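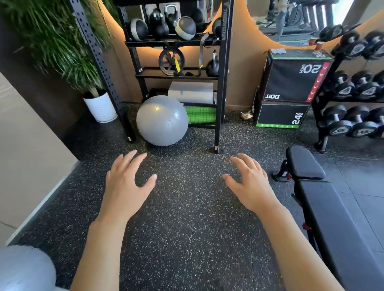
Who Reads the Council Notice? A Project on Public Information in Stomitz

Friday, September 6, 2024
By Danang Lumenta

Print this page
E-mail this page

1. Background of the project

The town council of Stomitz must inform the residents before it takes a decision on certain matters. The list includes changes of traffic, sale of public land, new fees, and the opening times of buildings which the town owns. The information is given by a notice. The notice is put on the board at the town hall, on the website of the council, and in the glass case in each district. After this the residents have three weeks to send their remarks.

My project began with a small case. In January the council put out a notice about the sports hall in the district of Indetis. The proposal was to close the hall two hours earlier on weekdays and to raise the yearly fee for clubs to 600. The three weeks passed and four remarks arrived. The council accepted the proposal. When the new times were put on the door of the hall, many people were angry and said they were never asked. The council answered that they were asked, and it could show the notice.

Both sides were right in some way, and I wanted to understand how this can happen. My question was therefore: how do residents of Indetis learn about a proposal of the council, and at which point does the information stop?

2. Method

I used three methods.

First, I read the notices which the council published in the last two years. I noted the length, the title, the place where the deadline was written, and how many remarks came in. The clerk's office gave me the numbers of remarks after I wrote a letter of request. It took some weeks to receive them, and I had to write a second time.

Second, I made a short questionnaire of one page. I printed 1000 copies and put them in letterboxes in Indetis, with a box for returning them at the library and another one at the bakery on the market square. I received 419 back. This was more than my supervisor had expected. A few were only half filled in, and I used the answers which were there.

Third, I had conversations with two members of the council, one clerk, and eleven residents whom I met at the market or who wrote their telephone number on the questionnaire. I did not record the conversations. I made notes and sent them to the person afterwards, and two persons corrected something.

I must say that letterboxes are not a perfect way. In the two tall blocks near Tsegaye Street some boxes were full of advertising, and I think my paper was thrown away together with the rest.

3. What the notices look like

The notices are written by the clerk's office and follow a model from an older time. Nearly all of them begin with the number of the law and the article. The subject itself comes in the second or third paragraph. In the notice about the sports hall, the words "sports hall" appear for the first time in the seventh line. The title was "Notice pursuant to Article 12 concerning adjustment of use regulations".

The longest notice I found had more than 1000 words, and it was about moving a bus stop to the other side of the road. The deadline was in the last sentence.

The clerk explained to me that the text must be correct in the legal sense and that a mistake can make the whole decision invalid. She also said that no rule forbids a simple title. It was only never done so.

I compared with Skorau, the neighbouring town, which has the same duties. There the notice has a box at the top with four lines: what is proposed, where, until when you can write, and to whom. The legal text comes under it. The council of Skorau started this after a long quarrel over a car park, as I was told by one of the councillors.

4. What the residents answered

The glass case is known by most people. Many wrote that they walk past it each day. But only a small part of them could name one subject they had read there. Several wrote that the light inside is broken, and two said that the glass is so scratched that you can't read the lower sheets. I went to look, and for the left side of the case this is true.

The website was used mostly for waste collection dates and for forms. The notices are under "Administration", then "Publications", then "Current". I asked six residents to find the newest notice while I sat next to them. Four found it, and one of these four used the search of her telephone instead of the menu.

The most common source of news about the council was another person: a neighbour, a colleague, somebody at the school gate. After this came the free weekly paper. The paper prints council news when there is room, and in the week of the sports hall notice there was no room.

To the question why they did not send a remark about the hall, most people chose "I did not know about it". The next answer was "it would change nothing". I was surprised that older and younger people answered this nearly in the same way.

5. Discussion

Before the project I believed that the internet was the weak point. After reading the answers I think that the title and the first lines are a bigger problem. A person who stands before the glass case gives it a few seconds – and in these seconds he sees a number of an article.

One council member told me that few remarks can also mean that people are content. This is possible for some notices. For the sports hall I do not find it convincing, because the complaints came in the same week when the new times began.

There is also a limit in my own work. The people who return a questionnaire about the council are probably more interested in the council than the others. The real knowledge of the notices may be lower than in my results.

6. Proposals to the council

a) Put the subject in the title, in everyday words.
b) Write the deadline and the address for remarks at the top.
c) Repair the light and change the glass of the case in Indetis.
d) Put a copy of the notice in the building which it is about, for example at the entrance.
e) Put a link to the current notices on the first page of the website.

I sent these proposals to the clerk's office together with the table of results. The office has confirmed that it received them, and point b) will be discussed at the next meeting on public information. The questionnaire and the table can be read at the library, at the desk on the ground floor.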